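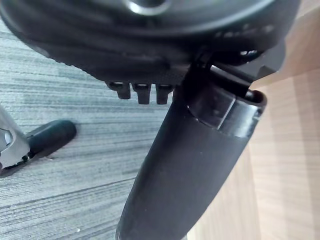
Figure 3. Rounded dark housing, with small black tabs below its lower edge.

We use cookies to remember your reading settings and to count visits. By staying on this page you accept this. Manage settings

4. Getting to the terminal

4.1 Why I went looking at the bus

I'll admit that the bus wasn't in our plan. The project was set up to study waiting times inside the terminal at Dondach, which has one short runway, one check-in hall and a café that closes before the evening flight boards. But the first thing people brought up in the survey, over and over, was how they got there. We had 1,237 usable responses by the end of the 14 weeks, and the open comment box was full of the airport bus. People wrote whole paragraphs! (The comment box was meant for remarks on signs.) So Mareike Kröger and I went back to our field notes and started again from the front door – or a good bit further out than the front door, as you'll see.

Promau runs the link from Prurutbridge. The timetable looks fine on paper. The bus leaves the town, stops at the rail station, goes along the old cement works road and ends at the airport turnaround, which is 700 meters from the terminal. That last part is where things get interesting, and it's what most of this section deals with.

4.2 The walk nobody had put in the model

In our first model we treated the bus stop and the terminal door as the same place. I did that, so I can't blame my co-authors. It's a common shortcut in the small-airport papers I've read, and it does very little harm when the stop is at the curb. At Dondach it does plenty of harm. A traveler with a backpack and good shoes barely notices the walk. A traveler with two suitcases and a four-year-old notices it a lot, and what's more they remember it the next time they have to choose between the bus and asking a brother-in-law for a ride.

We timed the walk ourselves, in January, at the hour when the morning bus comes in. I carried an empty case, Tainá Arruda carried a full one, and Odair Brandão went along the fence side to check where the path lights were out. I'm not going to report those timings as data, as we were three healthy adults who knew the way. What they did was change the questions we asked. After that morning we added an item on luggage and another on whether the person had walked the path before, and both of them turned out to be far better at sorting people than age was. 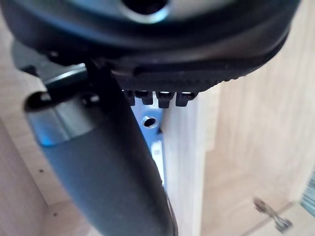 The first-time walkers were the ones who built in extra time, and then kept building it in on later trips. I found that surprising. I had expected people to learn the route and trim their margin. Instead they seemed to settle on whatever they had allowed on the first trip and stick with it, even the ones who told us they always ended up sitting around in the hall. Thaís Tavares, who did most of the interviews, thinks this is just how people treat flights. Miss a train and you take the next one; miss the only evening departure from Dondach and you're sleeping in Prurutbridge. I think she's right about that, but I also think the bus itself plays a part. When the link is hourly, you can't trim your margin by a little. You either take the bus you always take or you gamble on the one after it.

That lumpiness is easy to lose in an average. If you pool all the bus riders, the mean arrival looks sensible and close to that of the drivers. Split them by bus and you get a clump, a gap, another clump, with a few taxi stragglers in between. The security lane is staffed to the mean. So it has a line out past the check-in desks, then it has no one in it at all, and then it has a line again. The staff know this perfectly well – they told us in the first week, and I wrote it down and didn't think hard enough about it.
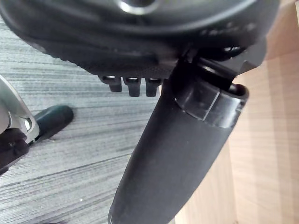 Moving the bus times was the first fix we tried in the model, and it's the one Promau was most willing to talk about. The morning departures are the awkward ones, because three buses reach the turnaround before the first flight and they don't carry equal loads. When Cauã Macedo drew the arrivals as bars hanging down from the top of the chart, I told him they looked like the black pegs on the underside of that housing: side by side, with the leftmost a little shorter and wider and the other two hanging lower. It's a silly comparison but it stuck, and we called it the peg chart for the rest of the project. The short, wide bar was the earliest bus, with fewer riders who took longer to drift in from the path. The two longer bars were the ones that swamped the security lane. Shifting the second bus earlier flattened the line nicely, but it broke the connection with the train from the coast, and the train riders were the people most likely to use the bus in the first place.

4.3 What we would keep and what we wouldn't

I would keep the split by bus. It costs nothing if you already have the timetable, and it should work for any small airport with a thin public link. I'd also keep the luggage question, worded just as we had it, with a plain choice between something you can carry up stairs and something you can't.

I wouldn't keep our question on satisfaction with the journey as a whole. People answered it about the flight, or about the weather, and one person answered it about the café. We left those responses in the counts in Section 3 but they do no work here.

The other thing I'd change is who we asked. We surveyed people in the departure hall, which means everyone in our sample had made it there. Whoever gave up on the bus for good, or now flies from somewhere else, isn't in the 1,237. Mareike raised this early on and we talked about a household survey in Prurutbridge, but the money wasn't there. Section 5 goes back inside the building and takes up the security lane itself, using the split arrivals as input.

Related items
Curb space and drop-off habits at small airports
When the last bus leaves before the last flight lands
Asking travelers about luggage: notes on wording
Path lighting and walking times at the Dondach turnaround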